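Police raid on the flat next door, our door and wall damaged, who pays?

Posted in: Police, security and emergencies

Efren Buenaventura

I rent a flat on the second floor of a block in Budham. Our neighbour in 205 was arrested in April in the operation that was in the news, the one where police searched several addresses here and in Prustavbridge over alleged links to an extremist group. I am not asking about the case itself. I didn't know him beyond saying hello at the letterboxes, and I understand he has been charged and it is before the court.

What happened to us is this. Police came into the building at 6 in the morning. They forced the door of 205 and also forced ours. An officer told us afterwards they had been given a floor plan with the two flats marked as one tenancy, because years ago they were joined and the plan was never corrected. Once they realised, they moved us downstairs and we spent most of the morning in the foyer of the library. Nobody in my family was hurt and the officers were polite enough once it was sorted out.

When we got back in, the front door was off its top hinge, the frame was split and the plaster had cracked along the hallway wall we share with 205. The carpet was also marked. I was handed a card with a phone number and a reference number written on the back, and told to "put in a claim". I rang the number and was told it was the investigations desk and they don't handle claims.

The property manager is Pelleno. They had a temporary door fitted the same day, which I was grateful for, but I have since had an email from them saying the repair has been quoted at $2,000 and that as the damage "arose from an event at the tenancy" it will be charged to me. They want a reply within 10 days. My contents insurer says the door and wall are part of the building and are not covered under my policy.

So I have three parties all pointing at somebody else. My questions are:

Do the police have to pay when they force the wrong door, or does it depend on the warrant?

Can Pelleno bill a tenant for this?

Does asking for compensation cause any trouble, given that it was a counter-terrorism matter? My wife is worried that our name will end up on something. We are not citizens yet and she would sooner pay and forget about it.

I have photos from that morning, the card, the email from Pelleno and the quote. I have not been given a copy of any warrant.

mulgaroad

Don't pay it. You didn't break the door, so why would you pay for it? Tell Pelleno to take it up with the police.

I had something similar years ago when they were chasing a bloke through our back lane and the side gate was kicked in. I wrote one letter and had a cheque a few weeks later. That was ordinary local police though, I don't know if the big joint operations do it the same way. Wouldn't worry about being on a list. They already know who lives there, they had your name off the lease before they got to you.

Also check whether your insurer meant the whole claim or just the door. Carpet might be different.

Efren Buenaventura

Thanks. I asked again about the carpet and it is the same answer, it belongs to the owner.

I have now replied to Pelleno to say I dispute the charge and am looking into it. They rang and were a bit friendlier than the email, but said the owner "wants it off the books" and that the reply date stands. The temporary door sticks and has to be lifted to lock it. The cracked wall has not been touched and we have been told not to patch it ourselves. We are mostly living in the back room at the moment.
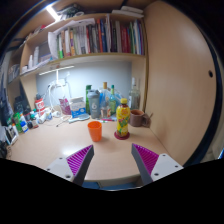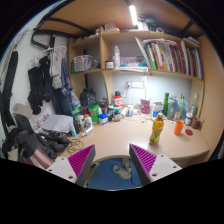
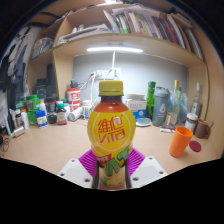
Szilágyi

The answer above is right that you shouldn't pay, but a phone call to Pelleno won't be enough. Get everything in writing. I used to do tenancy casework and I have helped with a few of these, though the rules differ between states and you should have someone local check it.

On the police: a valid warrant usually lets officers use reasonable force to enter the premises named on it. That protects the officers from being sued for trespass in most cases. It does not follow that an uninvolved person has to carry the cost. Most forces have a way of paying for damage done to people who had nothing to do with the matter, either as a formal claim or as what is called an ex gratia payment, meaning they pay without admitting fault. Where the door forced was not the one on the warrant, your position is stronger again, because the authority to enter may not have extended to your flat at all. The joined floor plan muddies that. It is possible the warrant described both flats as one address. You need to see it.

Ask for it in writing. Quote the reference number on the card and ask for a copy of the warrant or, if they won't release it while the case is before the court, written confirmation of whether your flat was named. Expect them to decline part of this. In security cases a lot of the supporting material is withheld and you may get a page with most of it blacked out. You don't need the reasons for the search. You need the address and the date.

Who to send it to: the investigations desk will not help you. Look for the legal services or claims area of whichever force ran the operation. When more than one agency took part, the claim goes to the one whose officers forced the door, and if you can't tell which that was, send the same letter to each and say in it that you have done so. They are used to passing these around and it saves a month if both already have it.

Put in the letter:

your name, address and the reference number
the time they came in and how long you were kept out
that you were not arrested, charged or a subject of the search, if that is correct
a list of the damage, with the photos attached
the quote and the email from Pelleno
what you are asking for, which is payment of the repair and any costs of your own

Keep it to one page plus attachments. Don't comment on the neighbour or the charges. You could be asked to give a statement in his case at some stage and it is better if nothing you have written goes into that.

On Pelleno: a tenant is generally responsible for damage caused by the tenant or by people the tenant let in. Police forcing a door are not your guests. "Arose from an event at the tenancy" is not a test I have ever seen in a tenancy law. Ask them which clause of the lease they rely on. They can't simply take it from your rent or your bond without your agreement or an order from the tribunal. Keep paying the rent in full and on time while this goes on – falling behind would give them a real complaint. The owner should also be asked whether the building insurance has been notified. Some policies cover forced entry by emergency services and some exclude it.

A door that doesn't lock properly is an urgent repair in most places. Report that separately from the dispute over the bill, in its own email, so the two don't get mixed up.

On your wife's worry: I can't tell you what records any agency keeps. Making a claim for property damage is a normal thing to do and is handled by different people from those running the investigation. I have not seen it counted against anyone. If you have a citizenship application in progress and it asks about contact with police, answer truthfully and keep a copy of the police letter confirming you were not involved. That letter is worth having whatever happens with the money, so ask for it in so many words. A community legal centre can read over the application for nothing.

Efren Buenaventura

This is very useful, thank you. I have sent the letter to both agencies and a separate email to Pelleno about the lock. One has acknowledged so far, with a different reference number from the one on the card. Pelleno has put the charge on hold in writing and is sending someone for the lock. I have also asked them about the floor plan, as the building's copy by the lift still shows the two flats as one.

mulgaroad

Keep both reference numbers on everything you send. They lost mine twice.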